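Civow Two-Arm Kitchen Set – README
Last touched 06/02/2019

Hi! This folder is my attempt to compare gripper fingers and camera spots on our two-arm table at Larnville, using kitchen stuff. If you only want the numbers, skip down to the file list.

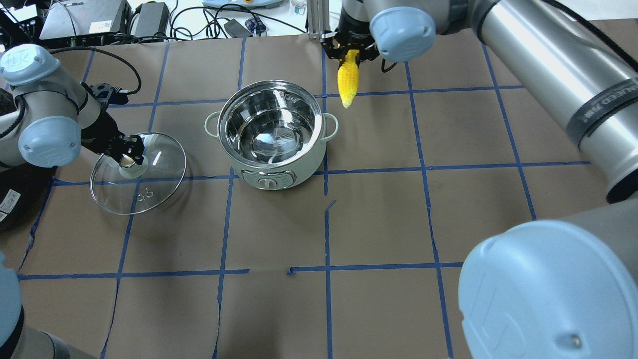
Pot on the taped table, lid and corn held by the arms. 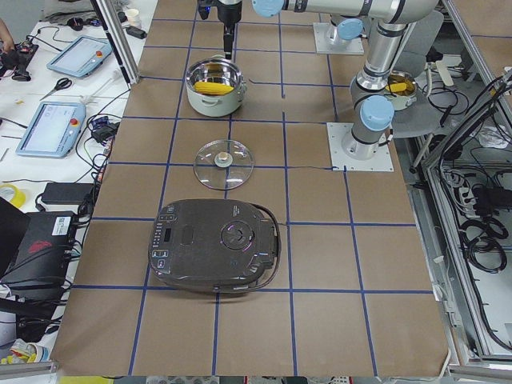 I started this in January because I was tired of arguing about fingers with no data. We had the plain black set that came with the Durska grippers, and then a softer set from Gauthier that everyone liked the look of. So I picked jobs that are annoying in different ways. A lid knob is small and the lid wants to swing. Corn is bumpy and rolls if you breathe on it.

What's in here

episodes/ – 3,259 short runs, one folder each, with both camera views and the joint log
fingers.csv – which fingers were on which arm for every run
failed/ – drops, missed grabs and the times I hit the stop button
notes.txt – me grumbling, mostly (worth a look before you email me)

I was aiming for 4,000 runs and ran out of table time. Sorry! The lid runs got finished first, so corn is the thin part of the set.

Cameras

There are two views per run, one from up at the head and one fixed. The head view is great for seeing the fingers close, and pretty bad whenever an arm swings in front of it. The fixed view sees the whole table but the fingers are tiny. I trained on each alone and then on both, and both won on every job I tried. For the lid I'd still take the head view if I could only keep one.

Things that will bite you

The clear lid drives depth cameras nuts. Don't trust depth anywhere near it, use color.
The shiny inside of the pot is nearly as bad.
The tape grid is for putting things back in more or less the same place. It is not a calibration target – I've had that question 5 times now.
Clocks between the two views drift by up to 70 ms on long runs. sync.py fixes most of it, so run that first.

Fingers, the short version

Softer fingers for corn, plain ones for the lid knob. I went in expecting the soft set to win at everything and it kept slipping on the knob when the arm moved fast. Slow it down and the gap mostly goes away. Full table is in results.csv, and I'll add the rice cooker button runs once I've cleaned up the labels.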